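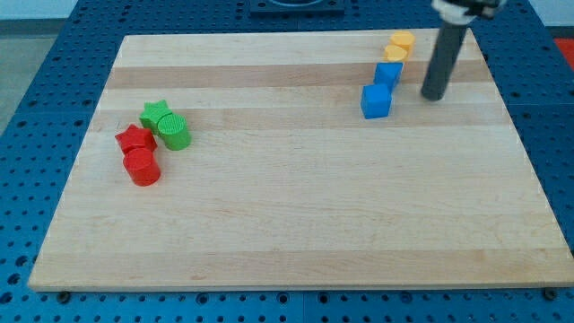 Page last changed: Aug 5, 2023

Reading time: 9 min
Shares 14 | Comments 2

Figure 1. Small plastic blocks in two groups on a wooden board, which rests on the blue pegboard table. In the group on the left, the star and the cylinder of each color stand together.

4. What the children did with the board

4.1 The board as a place

We had meant to write this section mostly about color and shape, as the title of the paper promises, and we will get to both of them, but a good deal of what we learned in the playroom at Prenoreck had to do with the board. It was put there for a very dull reason. The table is perforated all over, and in our first pilot session in January the smaller children were far more interested in the holes than in the blocks. They poked them, they looked through them, they tried to find a block that would go down one. Tanner Bélanger, who had been looking forward to those sessions for months, laid a board across the middle of the table so that the blocks would have somewhere smooth to stand, and we carried on from there.

What we hadn't expected was that the children would treat the board as a place with its own rules. Blocks on the wood were "in," and blocks on the blue were "out" or "waiting" or, for one girl who came to both of her sessions in rain boots, "on vacation." We never used any of these words ourselves. The instruction was the same for every child: here are some blocks, please put the ones that belong together, together. There was no mention of the board at all. Even so, of the 51 children who took part, only two ever finished with a group of blocks out on the pegboard surface, and they were brothers (the second had watched the first from the doorway, which we should have prevented and did not).

It may be that any smooth surface with a clear edge would have done as well. A tray, a place mat or a sheet of heavy paper might invite the same sort of tidying, and we would be glad to see somebody try them. Our own impression is that the look of the wood mattered at least a little. The board is made of strips joined side by side, some paler and some more tan, and toward the far side the darker bands are easy to see. Several children used these bands as they would use the lines on a sheet of writing paper. They set blocks along them, or took care to stay below them, and one boy explained to Maricel Talavera at some length that the dark part was the road and that you can't park there. We had not thought of the board as having any pattern to speak of until he said so.

4.2 Groups inside groups

The sorting literature, at least the part of it we were raised on, likes to ask whether a child sorts by color or by shape. Pelletier's early scheme, which we borrowed for our first round of coding, gives exactly those choices and one further box for everything else. We filled in the further box so often in the first week that we had to stop and think again.

The trouble is easiest to explain with the left-hand group in Figure 1. It holds a green star and a green cylinder, and with them a red star and a red cylinder. If you ask what has been kept together, color is a perfectly good answer, for the two greens are side by side and so are the two reds. But look a moment longer and the shapes have fallen into a kind of order as well, each star with a star for company and each cylinder close by another cylinder. The whole thing is a little square of relations, and a coder who has to write down one word for it will write down the word that he or she happened to think of first. We know this because our two coders did so. On layouts of this sort they disagreed more than on any other, and both of them could defend what they had written with real conviction over a long lunch.

We came to call these layouts nested, meaning that a smaller sorting lives inside a larger one. A child who makes a nested layout has usually not been asked to, and may not be able to tell you about it afterward. When we asked "How did you do this one?" the commonest reply was a color name. Shape was mentioned much less, even by children whose shapes were arranged with great care. It would be easy to conclude that the color was intended and the shape was an accident, and perhaps for some children that is just how it went. We are reluctant to say so for all of them. A five-year-old who moves a star three times before letting go of it is attending to something, whether or not the word for it comes up later in conversation.

4.3 The space between

The second matter we want to set down is the gap. Our coding sheet recorded which blocks touched or nearly touched, and it recorded the color and shape of each, but in its first version it said nothing whatever about empty wood. This was an oversight, and a slightly embarrassing one, because empty wood is how anybody can tell that there are two groups to begin with. In Figure 1 one group stands to the left and another has been set toward the upper right, near the back edge of the board, and the bare surface between them does as much as the blocks do to make them two families and keep them from being one crowd.

Children differed a great deal in how they used this space. Some left a wide gap at once, before the first group was even finished, as though they were saving a seat. Others built everything in a single heap and then pulled it apart with the side of the hand, like a person dividing cookie dough. A smaller number, 14 in all, worked outward from the middle and ran out of board, and it was these children who most often asked whether there was a bigger one. There wasn't, although after the third request we did begin to wish for it.

We also noticed that groups were not always shaped the same way. A first group tended to be compact, with the blocks snug against one another, while a later group more often came out as a line or a loose slant across the wood. We don't want to make too much of this. By the time a child gets to a second group, the arm has farther to reach, the snack cart can be heard in the hallway, and a slanting line is the natural thing for a hand to leave behind as it travels. Still, a coder who expects every group to be a huddle will miss the ones that are strung out, and may count four blocks in a row as four blocks left over. Our revised sheet therefore asks first where the bare wood is, and only after that what stands on either side of it.

4.4 Leaning, tilting and leaving well alone

The blocks came from a Rallden play set that had been in the Wondurport toy library for years. They are small and light, and they don't always stand as straight as a careful builder might like. A star has points and a cylinder has a curved side, and when one is pushed close to the other there is often a bit of leaning. We had some discussion about whether a leaning block should be coded as placed or as fallen. In the end we let the children decide. If a child saw the lean and left it, the block was placed. If the child clucked, sighed or reached back in, we waited.

This turned out to be a generous rule and we recommend it, though it does lengthen the sessions. The longest of them ran to nine minutes for a single layout, nearly all of it spent on one star, and ended with the child deciding that the star was better tilted because it was "listening" to the one beside it. Maricel wrote this in the margin of the sheet, where there was no box for it, and it has stayed with all of us. It also reminded us that closeness between blocks can have meanings that neither color nor shape will cover. We have kept the remark in our notes on that session and have left the layout coded as nested, with a query.

4.5 Changes to the coding sheet

Following the first round we made the changes described so far and recoded every layout from the beginning. The single choice between color and shape was replaced by two separate lines, so that a group could be marked for both. Bare wood was recorded before blocks. Blocks standing on the pegboard were noted but were not treated as errors. Disagreement between the coders fell, and lunch became noticeably shorter. The revised sheet, with the margin made wider, is given in the appendix, and the results in Section 5 use the revised codes throughout.

Was this page useful? 2 comments
This site uses cookies to remember your reading preferences. Accept | Manage settings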